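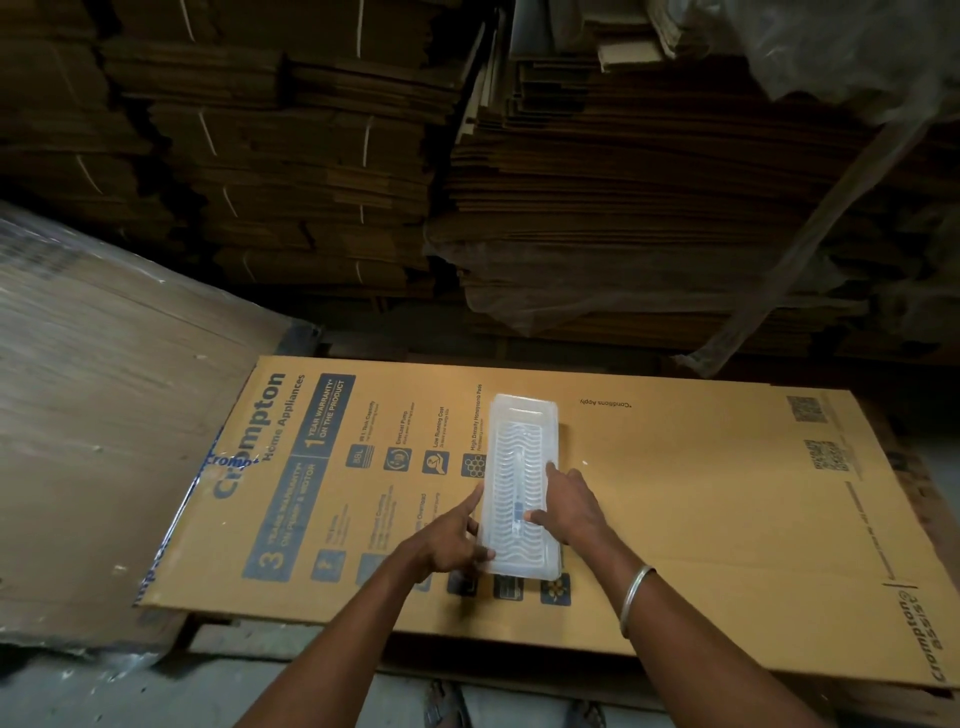 We have a toys-to-life problem in our house. If you have kids who went through the same craze mine did, you'll know the one: figures in the couch, figures in the bath, one figure that lived in the glove box for a whole summer. Add in the board games, the controllers and the charging cables that fit nothing we own anymore, and our game shelf had become a place where things went in and never came out.

I spent most of November sorting it out, a bit at a time, after the kids were in bed. A few of you asked in the comments on my last post how I did it, so I've written up what has stuck and what hasn't.

Figures first. My big mistake was buying a nice deep bin. The kids tip it out every single time because the one they want is at the bottom, and then I'm the one on my knees picking up dragons. Shallow is the way to go. I use under-bed drawers now, one layer only, everybody standing up. When the drawer is full, something has to leave before anything new comes in. We counted when we moved them over (my youngest insisted) and we had 126, and I'd like to say I was surprised.

If your figures are sticky, and they will be, warm water with a drop of dish soap and an old soft toothbrush does the job on the plastic. Keep the base out of the water if it's the kind with a chip inside. I wipe those with a barely damp cloth and stand them on a towel overnight. Don't use nail polish remover on pen marks! I took the face clean off a wizard that way. A pencil eraser gets more off than you'd think.

Game discs. We lost so many cases that I gave up and bought a zip-up wallet that holds 48. The kids draw a little picture on a sticky label for each sleeve, so even the one who can't read yet can put Garrido Racers back where it goes. The inserts and any paper codes go in an envelope in the back pocket. The empty cases are in a box in the attic — I can't quite throw them out, in case we trade the games in one day.

Controllers. Hooks on the side of the TV stand, the stick-on kind. Wipe the wood down with rubbing alcohol and let it dry before you stick them up, and then leave them alone for a day before hanging anything. I didn't wait the first time and heard them go one after another at two in the morning.

For the gunk around the buttons I run a wooden toothpick along the seam, dry, with the controller switched off. Then a cotton swab just dampened with rubbing alcohol. It's disgusting and very satisfying.

Cables! Put a tag on each end. I use the plastic clips from bread bags and write on them with a permanent marker, so when I'm behind the TV I know which plug is the console and which is the lamp. Anything I couldn't match to a device went in a paper bag with a date on it. If it's still shut by summer, it goes to the electronics recycling place.

Board games were the hardest. My neighbor Pascual Tapia has a whole wall of them and he told me to stop stacking them flat, so now ours stand up like books with a wide rubber band around each one. Not a tight one, or the lid bows in (goodbye, corner of Altoment). All the loose bits are in zip bags inside the box, with the air squeezed out. Split corners I fix from the inside with a strip of linen tape, which holds better than clear tape and doesn't go yellow.

For jigsaws, mark the back of every piece before you bag it. A dot of colored pencil will do, a different color for each puzzle. Yes, it takes a while. I did our Cernotham castle one in front of a movie and the next time two puzzles got mixed up we had them apart in minutes.

What hasn't worked: the checkout sheet on the fridge, which lasted two days, and the chore stickers, which ended up on the dog. I also tried a "toy of the week" basket and they just fought over the basket.

Next on my list is the drawing stuff, because the pens are out of control and half of them are dried up. If you've got a way of storing markers that a five-year-old will go along with, please leave it in the comments.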